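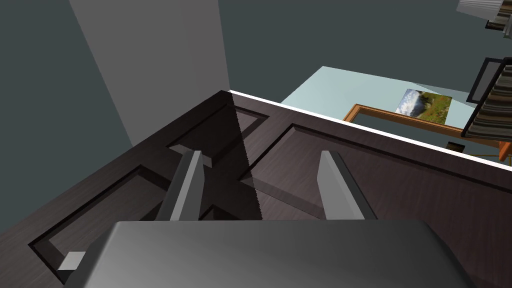 4.3 Recording a door task by remote control

Use this procedure to record demonstrations in the Trirnorora simulator with the Semwal hand controller. Read section 4.1 first if the controller has not been paired.

1. Open the Lultosura console and load the scene pack named Skunwood. Wait for the status line to read Ready.

2. Select the wrist view. The open gripper should be over the door panels, with a clear gap between the two fingers. If the fingers are closed, press Release once.

3. Set motion scale to 22. At 100 the gripper follows your hand one to one, which is too fast for work close to a surface.

4. Hold the side trigger and move the controller a short distance in each direction. Let go of the trigger whenever you need to reposition your arm – the gripper stays where it is.

5. Press Record. Bring the gripper to the part of the door named in the task prompt, close the fingers, and carry out the motion in one pass.

6. Open the fingers, back away from the door, and press Stop.

7. Play the episode back. Press Keep or Discard. Discarded episodes cannot be recovered.

Note: Shadow strips may be drawn over the door in the wrist view. They do not affect contact. To turn them off, go to Display and clear Soft shadows.

Note: Furniture and wall items in the background are part of the room model and do not need to be avoided unless the task prompt names them.

Caution: Do not push the fingers into a panel to find the surface. The simulator will allow some overlap and then throw the arm back. If this happens, the console shows code 136. Press Reset and record the episode again.

Caution: Do not change the motion scale during a recording. The episode will save but will fail the check in section 4.5.

If the controller loses its connection, confirm that port 2886 is open on the host computer, then repeat from step 2.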